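Bedroom packing task, hand-held grippers - notebook
22nd April
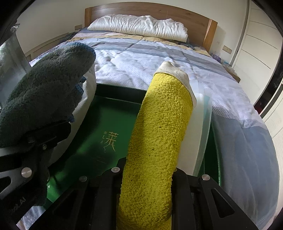
Setup
Two hand-held grippers, one per hand, wrist camera on each. Task is putting soft items into the shallow green box on the bed. The yellow towel is rolled before it goes in. Same task definition as the Trultero set from March, but with a new camera mount and the Bundgaard lens.

What I changed
Vilmos Kerekes pointed out last week that the width estimate drifts when the fingers close on something thick and soft. The old method takes the gap between fingertips as the object width. On a towel the pile squashes, so the gap keeps shrinking after contact and the policy reads it as a slip. I now log contact from the change in closing speed and hold the width at that moment as a separate channel.

Result
Trained on 852 episodes, tested on 18 rollouts per version. Old width signal: 9 good placements. Held width: 15. Three failures left in the new version, all of them at release - the fingers open before the roll is low enough and it tips over the box wall. I don't think this has anything to do with the width signal. Knitted items not scored separately yet.

Problems
Tracking is poor when the towel stands upright near the camera. It covers the middle of the view and the tracker is left with the bedspread, where the pattern repeats. Konside relocalisation recovers most of these but adds a jump in the wrist path. I have been cutting those segments by hand in Tilus, which is slow.

To do
- Rerun the old version with the same random seeds.
- Try a lower release height in the demonstrations.
- Plain blanket over the bedspread for one batch, to see if the jumps go away.
- Ask Vilmos for his segment cutting script.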